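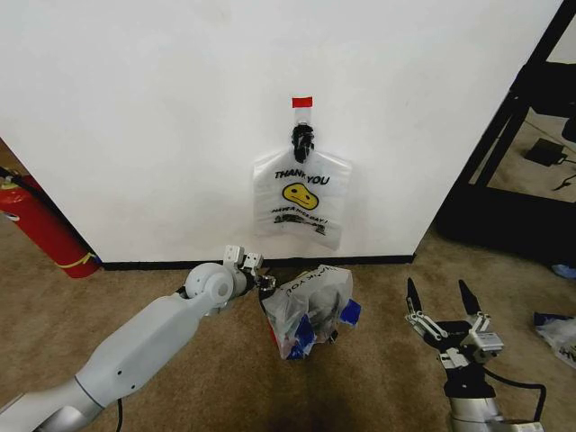
Howard Stockdale wrote in after my last post to say that a thin plastic bag is the meanest object you can hand a robot, and that any learning method can look great on wooden blocks, so would I please stop reviewing things on wooden blocks. Fair enough, Howard! This one is all bags.

The method is called Nuttall, and if you've been anywhere near two-arm robot learning this year you've probably seen the preprint passed around. The pitch is simple. You record a small batch of demonstrations, train a policy, and let it run. When it starts going wrong you grab the controls and steer it back, and Nuttall trains again on just the bits around your takeover (plus a thin slice of the old stuff so it doesn't forget how to do the easy parts). Then you go again. Plenty of people have done something like this before. What's new is how it decides which seconds of your correction count, and that's the part I wanted to poke at.

My test job was dealing with a "THANK YOU" shopping bag and a small wastebasket. The bag hangs from a clip on the wall, the kind with the yellow smiley on it, and the robot has to get it down and line the basket with it. I do this at home with one hand while on the phone. For a robot it's miserable. The plastic is see-through, so the cameras half miss it, it folds a new way every single time, and you can't feel your way to the opening if you haven't got feeling in your fingers.

Setup first. The Nuttall code installed without a fight, which put me in a good mood right away. The config file took that good mood away again. There are two settings with nearly the same name, one for how far back before a takeover it looks and one for how long after, and the readme has them swapped in one spot. I lost an afternoon to that. If your policy gets worse after the first round, go check those before you blame your demos.

I recorded 24 demonstrations and trained on those alone to get a baseline, then ran 24 trials with the basket nudged a little between each. It got 6. The arms would go to more or less the right place, pinch at the plastic, and then carry on with the rest of the job whether they had hold of anything or not. I've watched a lot of policies do this and it still makes me want to shout at the screen.
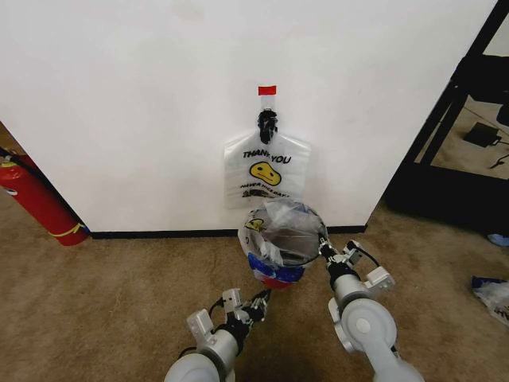
Then came the correction rounds, which is where Nuttall earns its keep. I did 7 of them. A round is short, you sit there with your hands on the controllers waiting for it to mess up, and the first two feel like babysitting. By the third I was sitting back more. The thing I noticed early was that it stopped plowing ahead on an empty grip. It would come back and try the pinch again, and I'd never shown it a retry on purpose, I'd just done it a bunch of times by accident while correcting (my own aim is not great). After the last round I ran the same 24 trials and it got 20. I was pretty thrilled!

Now the grumbling. The four misses were all the same miss: both fingers catch both layers of the bag, the mouth stays shut, and no amount of wiggling opens it. More corrections didn't touch that one. I suspect the method can't fix what the cameras can't see, and one layer of clear plastic looks an awful lot like two. The paper shows a towel task and a zipper task and skips right past this problem.

The lifting part, with an arm on each side of the basket, was another sore spot. Nuttall treats a takeover as one event even if you only grab one arm. So if I corrected the left, it also soaked up whatever the right happened to be doing, and for a couple of rounds the right arm picked up a lazy little droop from me. There's a flag to split the arms, off by default. Turn it on! I can't think of a two-arm job where you'd want it off.
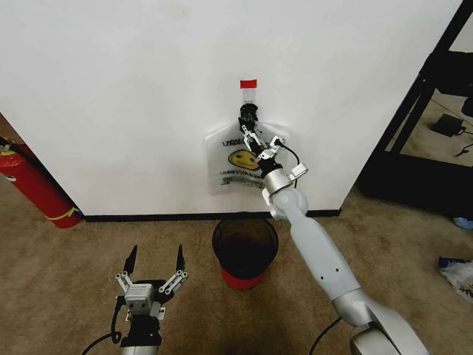
Training time was fine. Each round fit inside a lunch break on our one decent machine, and the later ones went quicker. Compare that with Cullby, which I reviewed back in July and which wanted the whole dataset again from scratch each time you sneezed. Cullby is still nicer to look at, with proper plots and a replay tool that lets you scrub through a takeover. Nuttall gives you a text log and wishes you well. I ended up borrowing the replay viewer from Morkano and wiring it in myself, badly.

A couple of smaller things. The takeover button has a short lag before you get control, long enough to lose a bag you could have saved. And it saves checkpoints for every round with no cleanup, so watch your disk.

Would I use it again? Yes, and I'm leaving it installed. If you do rigid parts all day I'm not sure it buys you much over just recording more demos, but for anything floppy I'd start with it, split-arm flag on, and plan for more rounds than the paper suggests. Next up is the Nornbridge gripper pads, once I've found enough fresh bags.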